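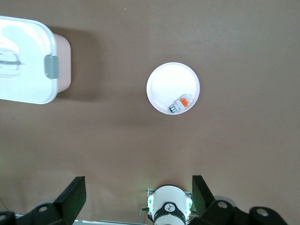
**Small things, one plate**

The Sunday sorting table is back for January, and we couldn't be happier! If you have never come along, the idea is simple. You bring the little stuff that has been living in your kitchen drawer, your coat pockets and the bottom of your bag, and you give it a whole table and a couple of hours of your attention. Adapters, keys, batteries, odd screws, that one cable end you keep moving from shelf to shelf – all welcome.

Last time we logged 1,651 small items between us (yes, we kept a tally, it's half the fun), and we would love to get to 1,888 this round. The biggest haul came from the Zein Street households, who had been saving up since summer and filled every tray we own.

A few tips from the regulars. Start with a plain plate. A white one with a low rim is wonderful for this, because tiny parts stay put and you can see every last one of them. Put one thing on it, decide where it lives, then reach for the next. It sounds slow, but you get into a rhythm very quickly and it's really quite soothing!

For the keepers, use a box with a lid that latches. Clear or cloudy lids are great if you like a peek at what's inside, and a strip of masking tape on the front takes care of the label. Anything with a plug or metal contacts gets its own box, well away from the paper clips. Batteries go in the Husier Hall drop-off bin by the side door, never in the trash.

We have 40 lidded boxes to give away this month, thanks to the folks at Pisero Hardware, so please take a couple home. Bring your own plate if you can – we only have so many and they go fast.

Doors open at 2 in the Arnex Room, upstairs. Tea is on, the big table will be cleared, and there's room for kids at the far end. Mystery parts go on the shelf by the window, where anyone can have a guess.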